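Clodstead Forum > Manipulation Research > Methods and Results
Topic: Ukeck wiping policy, results and request for comment

gresard_lab
The Gresard group has completed its evaluation of the Ukeck policy for two-arm surface wiping. The training set consists of 595 teleoperated demonstrations. The policy was then run 100 times on the same table, with liquid placed by hand before each run. Comments on the method are requested before the report is finalized.

A run is scored as clean when no mark remains that an observer can see from standing height. Each run is limited to 2 minutes. The operator does not touch the table after the start signal.

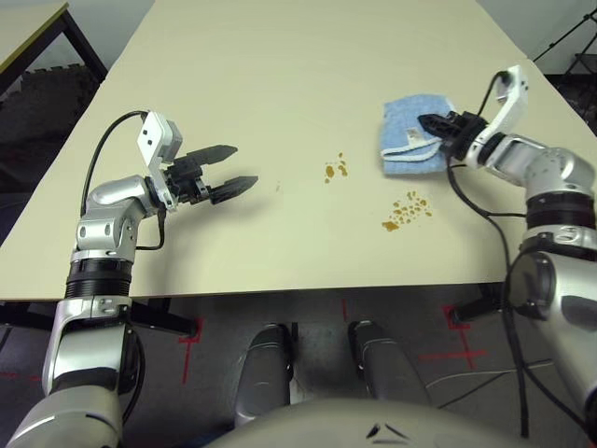

The towel is folded before each run and is not refolded during it. The policy selects which arm will wipe, and the other arm is expected to hold clear of the work area. Runs in which the idle arm made contact with the towel were scored as failures, regardless of the condition of the table.

partanen_bench
Thank you for posting this. Our group must object to the scoring rule. An observer at standing height will miss a thin film, and a film is the usual result when a towel is dragged over a sugary liquid. We would ask for a second score taken from a weighed towel.

gresard_lab
The objection is noted. Weighing was considered and set aside, as the towel also picks up moisture from earlier runs. We are willing to add a film check on a subset of 15 runs.

table_nine
I do not agree that weighing is needed. The claim in the report concerns visible spills, and the score matches the claim. My concern is the layout. Two separate patches, with the towel to the right of both, would seem to favor the right arm. Was the towel ever started on the left?

gresard_lab
It was, in the demonstrations. It was not in the evaluation runs. The setup note will be revised to say so, and it is copied in its current form for reference.

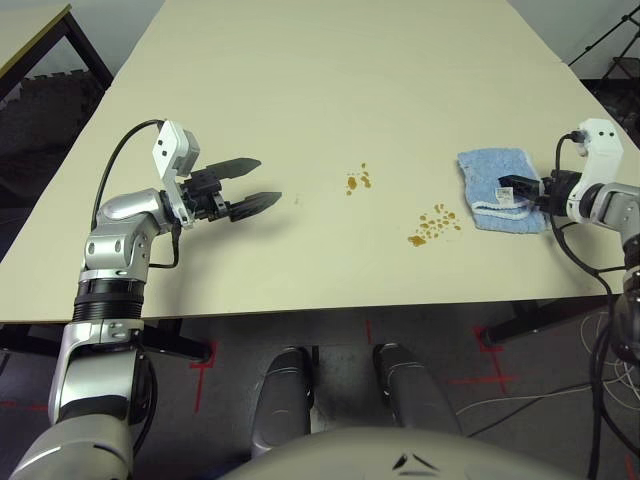 CLODSTEAD, December -- Setup note for the Ukeck evaluation. Spills are to be placed on the open part of the table, within reach of both arms. The towel is to lie flat, folded, with the label facing up. Floor marks are to be checked before the first run of each session and again after any pause. Lighting is to remain unchanged between runs.

table_nine
The note is clear, thank you. I would still describe the result as one for a right-side start only -- the title of the report suggests something wider.

partanen_bench
On that point we agree with table_nine. We also ask that the report list partial runs separately. A smudge beside the towel and a few specks left farther out are different kinds of error. The first points to pressure or a loaded cloth, the second to coverage. A single failure count hides this.

gresard_lab
Partial runs will be listed by type. The title will be changed. The group maintains its position on weighing and does not expect to reopen it. 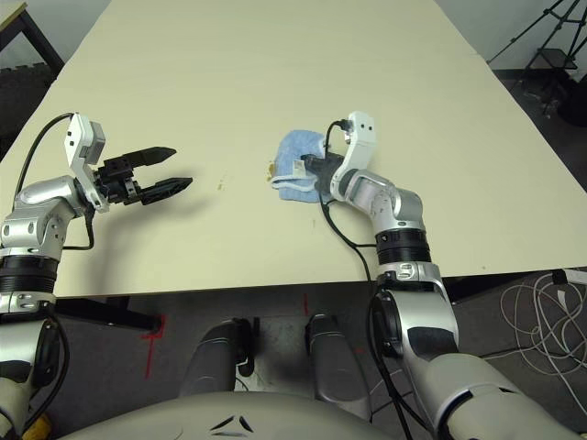
Proposed changes to the report

1. Title to state that the towel began on the right in all evaluation runs.
2. Film check on 15 runs, reported apart from the main score.
3. Remaining marks to be sorted into smudges and missed specks.
4. Contact by the idle arm to be reported as its own line.

partanen_bench
Items 1, 3 and 4 are acceptable to us. On item 2, please state who selects the 15 runs and whether they are chosen before or after scoring.

gresard_lab
Before scoring, by drawing run numbers. This will be written into item 2.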